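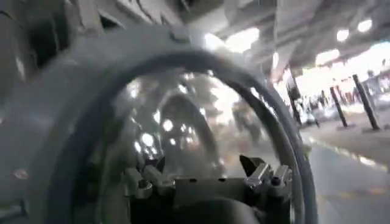 1/9 Equipment planning for the coming budget year
Treloar is preparing its first capital request for robotic laundry handling. This thread sets out what the request covers, how the costs were divided and what remains open.

2/9 The request concerns one two-armed unit for loading and unloading front-loading washers and dryers. The machines themselves are not being replaced. The quote from Flullow is for the robot, the grippers and the wrist cameras, with installation priced on a separate line.

3/9 We advise other departments to ask for the same split. A single bundled price makes it hard to see what must be paid again when a part wears out. Fingers, clamps and screws are consumable items and belong in the operating budget. Arms and the base belong in the capital budget.

4/9 Our allowance for gripper parts is $3,000 a year. The figure covers two complete sets of fingers and the small hardware that goes with them. Cameras are held under a separate line, as they are also used by the training group.

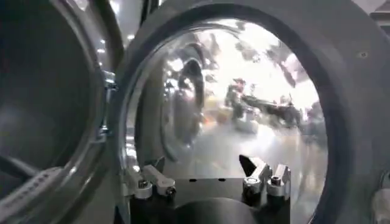 Troline asked whether a gripper that performs well on an open table can be trusted inside a drum, and whether the trial should be paid for before the purchase is approved.

5/9 The trial will be paid for first. Polished metal, dark glass and curved walls all affect what a camera reports, and reach into a drum differs from reach across a table. We have set aside 15 working days for testing at the machines. The purchase order will be held until the written results are filed.

6/9 Floor space is often left out of these budgets. The plan must include marked positions for the baskets, a clear path for the base and a place for staff to stand. Tape is sufficient for the trial. Permanent marking is a facilities cost and should be requested by February.

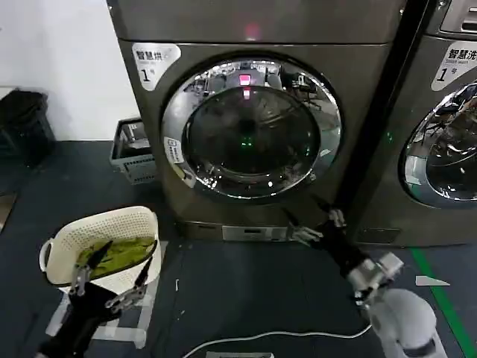 7/9 Each washer and dryer also needs a label that staff and the robot's operators read the same way. Numbering should be settled before any task is recorded. Changing it later means revising the task list, the maintenance log and the training notes – and those hours are seldom budgeted.

8/9 On staffing, the request includes 560 hours of operator time for the first year. No reduction in laundry staff is assumed. Plondance has offered a service contract with a response time of 7 days. We consider this too slow for a unit in daily use and have asked for revised terms. A spare gripper kept on site may prove cheaper than a faster contract, and both options will be priced.

9/9 Departments that wish to share the unit should send the following to the equipment office by noon on Friday:
– number and type of machines
– door diameter and height from the floor
– usual load and basket size
– hours when the room is free

Late entries will be held for the next round. The cost sheet will be posted as a reply to this thread once the Plondance terms have been received.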